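November 15, 2018

Cleared off the kitchen table today. I had the day free and wanted one flat surface in this apartment without a pile on it. The mail went first, then the seed catalogs, then the box of jar lids I have been meaning to sort since July. I wiped the top down twice with dish soap. It still has gray streaks in the middle, and I am going to leave them.

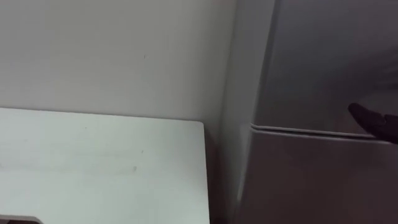 2 min read

The gap between the table and the fridge was next. I can get one arm in there and not much else, so I tied a rag to the yardstick. Got out a bread tie, a pen and a good deal of dust. The speck on the wall over the table I left alone. I will touch it up when I do the hallway, if there is any paint left in the can.

After that I did the inside of the fridge. Threw out the mustard from the old apartment and half an onion. The door shelf has always bothered me – tall things lean and short things fall over – so I moved the jars up and kept the lower shelf for drinks.

Azucena Barajas called in the middle of it to ask if I still wanted the Langlois shelf unit. She paid 80 dollars for it and wants 27 now. I said yes and then went and measured, which is the wrong order. It should fit by the window if the chair moves.

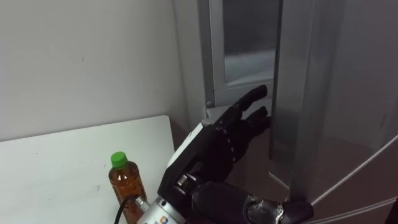 I had tea in the afternoon, the bottled kind, and wrote the grocery list standing up. Eggs, rice, onions, dish soap, trash bags. I need a new sponge too, but I forgot to put it down and will probably forget it at the store.

The plan is to keep the table clear through the weekend. Mail goes in the basket by the door from now on. I said the same thing when I moved in, and the basket has gloves in it.

Supper was soup from the freezer. Read a little afterward. Have to call Azucena back tomorrow about picking up the shelf – her car is bigger than mine, and I should offer gas money.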